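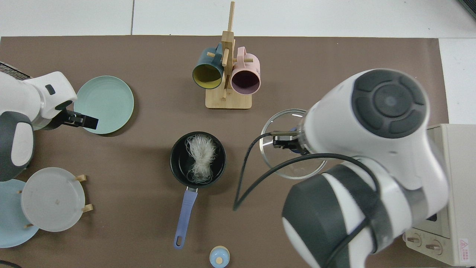

Briltarix, Bozsik building, ground floor and first floor
Shared kitchen and tea point – inspection checklist, November
Walked by: Csenge Vida and Gergely Hegyi
Marks: OK / Fix / Ask

Comments go under the item they belong to. Initials are enough if you change a mark, but leave the old mark readable.

## 1. Way in and floor

- [x] Door closes by itself from fully open – OK
- [x] Door not wedged – OK
- [ ] Floor even, no lifted edges at the threshold – **Fix**
- [x] Route to the rear exit clear – OK

The metal strip at the first floor door has come up at the hinge side. It catches a trolley wheel every time. One screw is missing and the other turns without biting, so a longer screw alone may not hold it. GH has put tape over it for now and the tape will need changing weekly until the strip is replaced.

## 2. Hot water

- [x] Boiler tap returns to off when let go – OK
- [x] Scald warning readable from where you stand to fill a cup – OK
- [ ] Limescale filter in date – **Fix**
- [x] Drip tray emptied – OK

Filter on the ground floor is past its date. The one upstairs was changed in spring and is good for another season. Boiler thermostat is set to 80 on both floors, same as last time.

## 3. Toasters, ovens and microwaves

- [x] Crumb trays out, emptied and put back – OK
- [x] Doors shut flush, glass not cracked – OK
- [x] Mains leads free of nicks and scorch marks – OK
- [ ] Clear space kept above and behind – **Fix**
- [ ] Test labels present – **Ask**

Space is the usual problem. People stack baking paper and cereal boxes on top of the microwave on the ground floor, right over the vents. We took them off. A shelf at 300 mm above the top would give them somewhere else to go. Idwood quoted for one last year and the quote may still stand.

Two labels have faded until the date can't be read. Aisyah Kusuma has the test register and can match them by serial number.

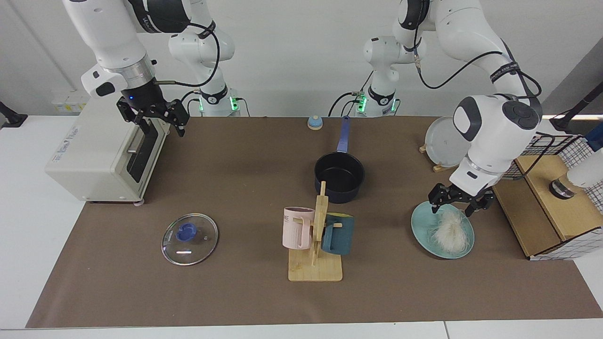

## 4. Sockets and leads

- [x] No extension plugged into another extension – OK
- [x] Nothing electrical within splashing distance of the sink – OK
- [ ] Socket fronts firm to the wall – **Fix**
- [x] Trip switch tested with the button – OK
- [x] Leads not hanging over the front of the worktop – OK

The double socket by the fridge upstairs moves when a plug is pulled out. It's the box behind it that has come away, not the front plate. Switched off at Panel, the grey cabinet by the stairs, circuit 23, and a note stuck on. Please don't switch it back on for the sake of the radio.

## 5. Fridge and food

- [x] Fridge at 5 degrees or below – OK
- [x] Raw and cooked food apart – OK
- [ ] Items named and dated – **Fix**
- [x] Door seal clean, closes all the way round – OK
- [x] Freezer not iced up – OK

Ground floor fridge is fine. Upstairs there were several tubs with no name, one of them well past eating. Binned at half past four after a message to the whole floor.

## 6. Crockery, glass and storage

- [x] Chipped cups and plates taken out of use – OK
- [x] Lids and handles tight – OK
- [ ] Heavy pans stored below shoulder height – **Fix**
- [x] Knives in the block or the drawer tray – OK

The big stockpot is back on the top shelf. It was moved down at the last inspection and somebody has moved it up again, presumably because the low cupboard is full of paper cups. The cups are light and can go on the top shelf.

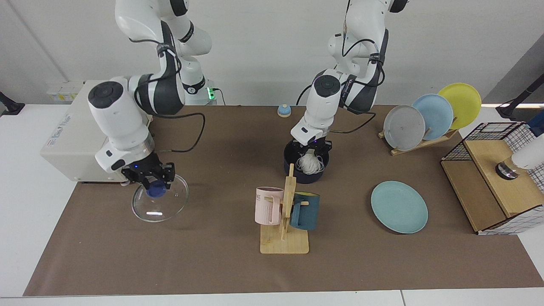

Tímea Szűcs objects to the stockpot mark and says the low cupboard door won't shut with the pot in it, so people bark their shins on it instead. She would sooner see the pot go to the store room, given that it only comes out for the summer lunch.

Fair point. Mark stays at Fix, and the action is now "move to store room". TS to take it, with someone on the other handle.

## 7. Fire

- [x] Blanket on its hook, tabs hanging down – OK
- [x] Extinguisher gauge in the green – OK
- [ ] Heat detector uncovered – **Ask**
- [x] Fire action notice filled in – OK

There is a plastic dust cap on the first floor detector, left from the ceiling painting. We didn't want to pull it off without knowing if the head had been isolated at the alarm panel. Levente Csizmadia to check and reply before the end of the month.

## Open from last time

- Bin lid pedal, ground floor – done
- Light over the sink, first floor – done, new tube fitted
- Refit of extractor grease filter – still open, part on order, budget limit 100 per filter

Next walk-round in February. LC and AK to do it, as CV will be away.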